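Clorkside Residents' Association
Minutes of the Winter Hospitality Meeting
December 21, 2024
Held in the Drelley Room

1. Opening
The chair opened the meeting and confirmed that a quorum was present, with 13 members attending. Apologies were received from two members. The minutes of the previous meeting were approved with one correction to the spelling of Brindska.

2. Snack parcels
The secretary reported that 191 households had asked to receive a parcel, and that the order placed with Brindska had been delivered in full except for the oat biscuits. Members discussed the contents. It was agreed that each parcel would hold packaged snacks and a small box of dried dates, and that nothing requiring refrigeration would be included.

A member asked whether the dates should be supplied loose in a paper bag, as in past years. The meeting preferred boxes, as several bags had split during the last delivery round.

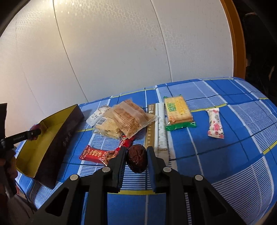

Sampling of the dates took place before the vote. Opinion was divided on sweetness, but the motion to keep the present supplier was carried with two against. The secretary will ask Brindska for a full list of ingredients to be copied onto the parcel slips.

3. Table linen
The plaid tablecloths are to be kept for association events only. One is missing from the cupboard and members were asked to check at home. A proposal to buy new ones was deferred until March.

4. Budget
Spending to date was noted. A further $500 was approved for parcels, to include ribbon and printed slips. A request for $60 toward tea and coffee was also approved.

5. Other business
Phí Bakery has offered day-old rolls for the next gathering. The offer was accepted with thanks. The side door of the Drelley Room still sticks and has been reported again.

6. Next meeting
To be held in March, in the same room. Notice will be posted on the board by the main entrance.

The meeting was adjourned at 8:40 p.m.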